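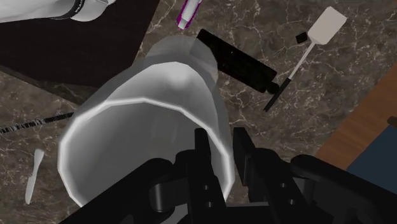

According to Joaquim Falcão, a kitchen counter is the wrong place to start a beginners' class, and first-year students would learn more from stacking blocks. The Vulora Student Manipulation Challenge starts there anyway. It is a simulation-only contest for college teams, run each September, in which student-written programs pick up and move household items in a virtual kitchen.

Teams work in the Skokis simulator and get the same set of rooms and objects. The first edition drew 11 teams. By the third there were 28, and organizers logged 2173 scored attempts, a figure often quoted as proof of growth, although it includes reruns of the same program.

Criticism

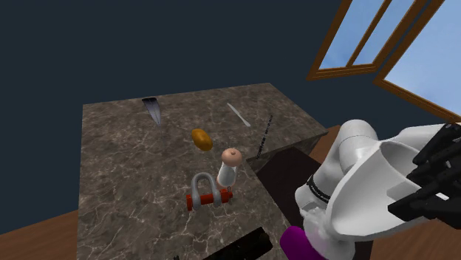

One former entrant complained that a season of tuning grasps in software had taught the team a lot about the scoring script and very little about robots. Similar doubts come up often. No entry has been tested on hardware under contest rules, and the claim that skills carry over to real arms — made in every call for entries — rests on a single survey of past entrants.

Scoring

An attempt is worth up to 725 points, split between grasp, lift and placement. A dropped object ends the attempt. The Yang rule, added in the second year, bars teams from hard-coding object positions. How well it is enforced is unclear. The Traslow Prize goes to the best new team. 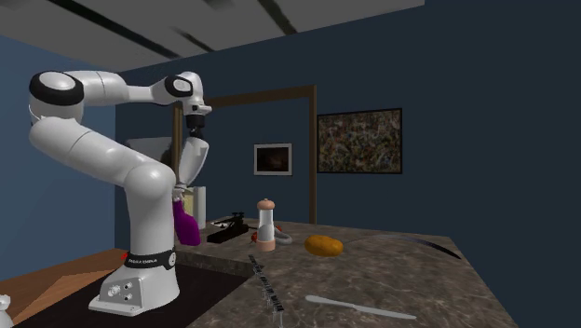 Simulated arm holding an eggplant at the kitchen counter.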